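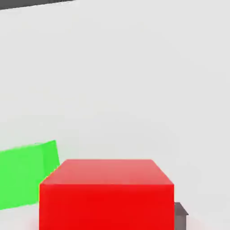
Siltinby Project: Progress Report to the Grunedbridge Fund
Prepared by Hema Sastry, 14 Sep 2019

Work covered
This report covers the second stage of the grant, which pays for a written set of rules for testing block-handling programs in simulation before they are run on a real arm. The rules are meant for small labs that have no safety officer of their own.

Rules finished
The section on scene setup went out to the partner labs in August. It asks each lab to record the starting position of every block, the lighting settings and the camera position, and to keep that record with the results. A run with any of these missing can't be reported as a pass.

The section on stopping rules is also done. A run ends when the arm touches anything it was not told to touch, when it leaves the work area, or when the time limit is reached. Thenmozhi Naidu rewrote the part on contact after two labs read it differently. One was counting a light brush against a second block as a pass and the other was not. Any contact now counts as a failure and must be logged.

Test runs
We completed 3854 simulated runs under the new rules using the Stiden test set. Of these, 300 were picked at random and checked by hand by Juniper Esposito and Meenakshi Mudaliar. They disagreed with the automatic log in 7 cases. In most of them the target block was partly hidden behind another one and the log had named the wrong block. The naming rule has been changed and those cases will be run again.

Still open
The section on moving from simulation to a real arm is late. We planned to have it in draft by now. Rizk sent comments on the speed limits that we have not fully answered, mainly on whether the first real runs should be held to a fixed speed or to a share of the speed used in simulation. Thenmozhi Kandasamy is working on this and favors a fixed speed.

We also have no agreed rule on how often a lab should repeat its checks after a software update. The current draft says 50 runs. Two partners think that is too few.

Money
Spending is within budget. The travel line is underspent and we ask to move the balance to computing time. A revised budget sheet is attached.

Next stage
Draft the real-arm section, rerun the disputed cases and send the full text to the partner labs for comment.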